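Section 3: Setting up your Seden dehumidifier

Do please read this section all the way through before you plug anything in. It doesn't take long, and most of the letters we get in the first few weeks are about things covered here.

Choosing a spot

1. Stand the machine on a firm, level floor. Thick rugs are best avoided, as the castors sink in and the machine ends up leaning.

2. Leave at least 300 mm clear at the back, where the air goes in, and 600 mm clear above the lid, where it comes out again. Curtains count! A long curtain will drift across the grille when a window is open, so tie it back or pick another wall.

3. Keep the doors and windows of the room shut while the machine is running. If you leave them open you will be drying the landing as well, and perhaps a little of the garden.

CAUTION: If the machine has been carried or stored on its side, stand it upright for 2 hours before you switch it on.

Fitting the tank

4. Slide the water tank out from the front, using both hands, and take away the card and tape that held the float still during the journey. The float is the small white piece on the left-hand side, and it should bob up and down freely when you nudge it with a finger.

5. Push the tank back in until you hear it click. If the red light stays on, take it out and try again a touch more firmly.

Using the drain hose (Ji models only)

6. If you would like the water to run straight into a sink or floor drain, pull out the rubber bung at the back and push the hose on as far as it will go. The hose supplied is 600 mm long. It must slope downwards the whole way, with no loops or dips in it.

NOTE: Keep the bung somewhere safe. You will need it when you go back to using the tank, and it is just the size to vanish down the back of a drawer.

First use

7. Plug straight into a wall socket. Please don't use an extension lead.

8. Press the power button, then press the drop button until the middle lamp is lit. This setting suits most homes, and you can always change it once you have lived with it for a while.

9. Leave the machine running overnight. Don't be disheartened if there is very little in the tank by morning, especially in July, when the air in a well-aired house may be fairly dry to begin with.

CAUTION: Always switch off and unplug before moving the machine or cleaning the filter.

Cleaning the filter is covered in Section 4. 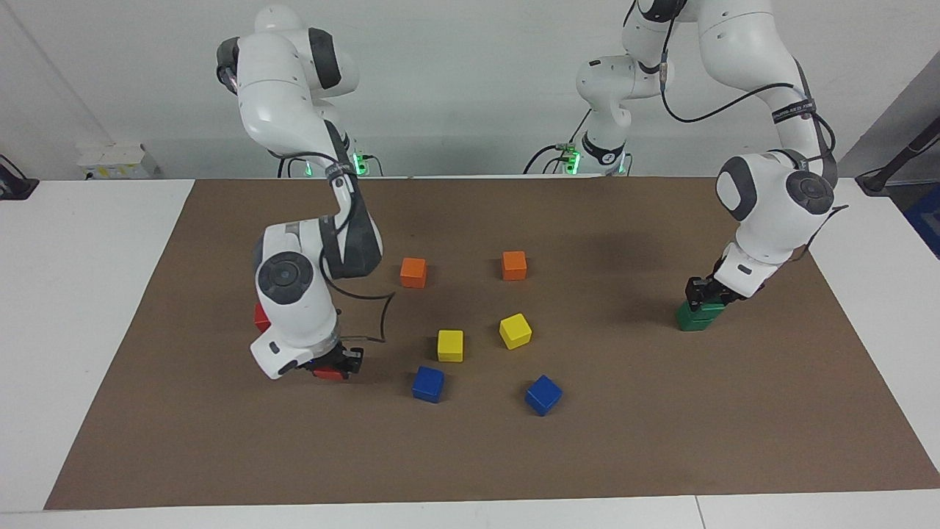
Customer Guides Team, Flonia Home Products, Irklow
Guide last revised 09/01/2025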